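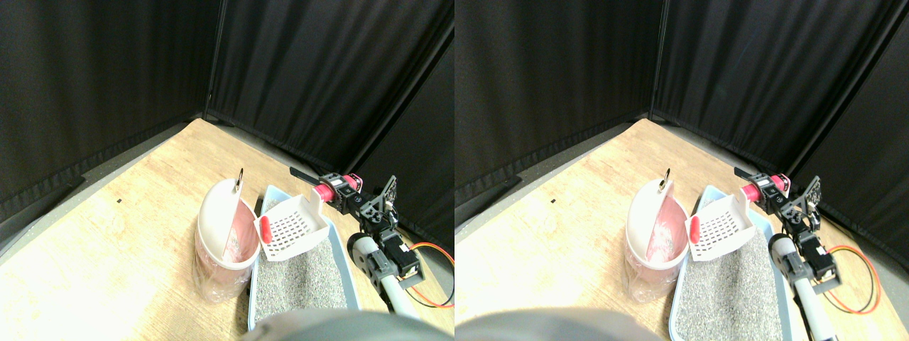 *Arm, tray and bin on the test table.*

## Is the Firkanance scooping kit worth it for one litter tray?

Asked March 1, 2026

I have the Pindari arm and am looking at the Firkanance add-on. Does it cope with an ordinary slotted scoop?
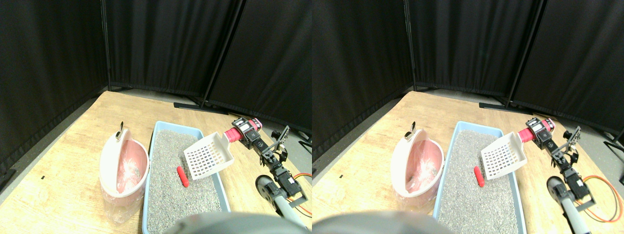 My budget is 80 for the add-on. I don't want to replace the tray.

### Answer 1 (5 votes)

Works with mine. Wrap the handle if the grip slips.

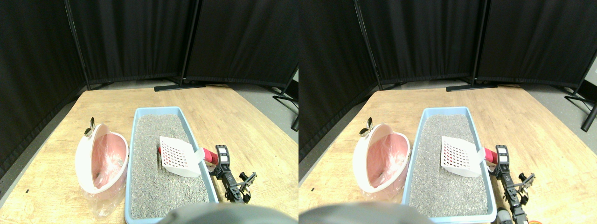

**Does it need the Ivanov controller?**
Only for firmware older than build 846. Newer builds run from the stock board.

Set the approach height again after changing litter depth.

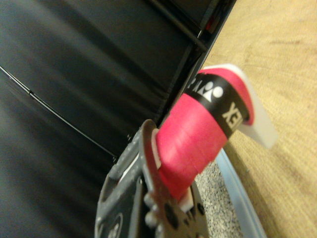 ### Answer 2 (2 votes)

Rurkumstead sells the same kit. Shipping was slow in February.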